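Spent most of today thinking about shoe storage. Bit of a thread, mostly for people with small hallways and more than one person's slides by the front door.

Background: our hallway is narrow. The door opens inwards and takes up most of it. Whatever is on the floor behind the door gets pushed along by the door, every time, into a heap at the skirting board.

In summer that heap is sandals. In winter it is sandals as well, as we all wear slides in the house and to take the bins out. So it never really goes away.

I've tried a tall rack (fell over), a basket (everything ends up in the basket, nothing comes out as a pair) and hooks (fine for flip-flops, useless for slides, they just drop off).

What I've moved to is a low riser. A flat board on two wire legs, meant for a kitchen cupboard, so you can put plates under and mugs on top. Shoes go under, shoes go on top. That's the whole idea.

Friday 15 Mar 2024 was an open day at Pornavon, and risers and slides were out on one of the long tables, so I went along on my day off to see whether the size was right before buying a second one. 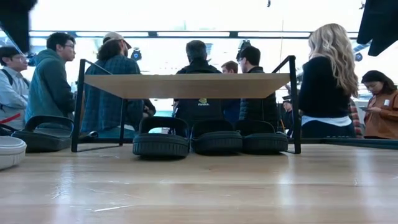 Three under the riser, one still outside. Busy by the windows.

Three under there and the middle one and the right one overlap a bit. This is the thing I wanted to know. The product page for mine says "fits two pairs". I would say a pair and a half if you want them lying flat and not touching, two pairs if you don't mind some overlap.

The strap is what decides it, by the way. The sole is no trouble at all, even a thick one. It's the arch of the strap that needs the height. If you're measuring at home, measure the tallest point of the strap and add a finger's width so you can get them out again.

Mine at home is a Grorer one. Wooden top, black legs. Cost me 13 pounds. The legs have a bar along the bottom, which I prefer to four separate feet. Separate feet find every gap between the floorboards.

Someone will ask about plastic ones. I had a plastic one. It bowed in the middle as soon as boots went on it. Fine for sandals only.

Next point, which way round do they go. I've gone back and forth on this.

Toes in: you see the heels, you can grab them by the heel and pull, and you can step straight into them. It looks a bit messy from the door.

Toes out: looks tidier, and you can hook a finger under the strap. You then have to turn them round to put them on.

I do toes out for the guest slides and toes in for ours. Lanying Yuan, who I share the house with, thinks this is too complicated and puts hers wherever. She is in the majority here to be fair - there are two of them and one of me.

Colour matters more than I expected. Ours were all black to begin with, bought in one go from Grostari in different sizes. From above you can't tell a 6 from an 8 without picking it up. We had a whole October of people going to the bins in one of theirs and one of somebody else's.

So now it's one colour per person. Black is Pantelis, dark grey is me, light grey is Lanying. Guests get the old blue ones.

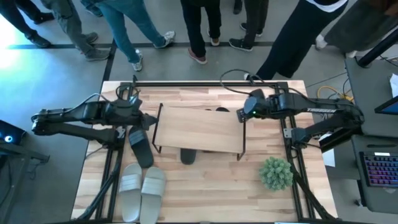 Light and dark grey is enough of a difference, even in a dim hall. I was worried it wouldn't be. Black and dark grey is harder and I'd avoid it if you're starting from scratch. We aren't, so a dab of white paint on the inside of the strap has sorted it.

The order I tidy in, if it helps anyone:

Get everything off the floor first. Pair it up. Don't put anything on the rack until it has its other half, or you end up with an odd one at the back and its partner in the porch for a week.

Then the ones you wear least go under, at the back. The ones you wear every day go under, at the front, or beside the riser if it's full.

Then the top. I keep the top for two things only, one pair that's drying and the dog lead. It's a flat surface next to a front door so it will try to fill up with post. Don't let it.

Wet shoes on a wooden top will mark it. Mine had a pale ring by the second week. I sanded it lightly and put some oil on and it hasn't come back. A bit of old towel works too.

On plants: yes, you can put a small one beside it, it does make the corner look less like a cupboard. Get an artificial one if your hall has no window. Ours has no window and I've been through two real ones.

Pantelis Mitsotakis-Vlachou has asked me to add that the riser also works as a seat for putting boots on. It does not. It's rated for plates. Please sit on the stairs.

Cleaning, as I've been asked before. Slides that are all rubber can go in a bowl of warm water with washing-up liquid. Old toothbrush for the ridges. Stand them on their side to dry so the water runs out from under the strap. Don't put them on a radiator, the soles curl and they rock when you walk.

Measurements, for anyone wanting to make their own. You want the board a little longer than three slides side by side, and deep enough that the heels don't stick out past the front edge. I've not written mine down as yours will depend on your feet. Put the shoes on the floor, draw round the lot with chalk, measure that.

A few replies to things in the comments.

Yes, you can stack two risers. I wouldn't in a hallway. The top one slides about unless you put something grippy between them.

No, I haven't tried the Um folding one. The legs fold flat, and I'd want to know how stiff the hinge is before I put anything on it by the door. If you've got one please tell me.

Does it work for trainers? One pair under, at a push, with the tongues squashed. They're better on top.

Does it work for children's shoes? Very well. You can get far more of them under there, and they can reach them themselves. Getting them to put them back is a separate thread and I'm not the person to write it.

I ordered the second riser when I got in. It's going along the wall past the door, end to end with the first, and the guest slides will move under that one. I'll post the hallway when it's done, probably after the weekend as the skirting needs a wipe down first.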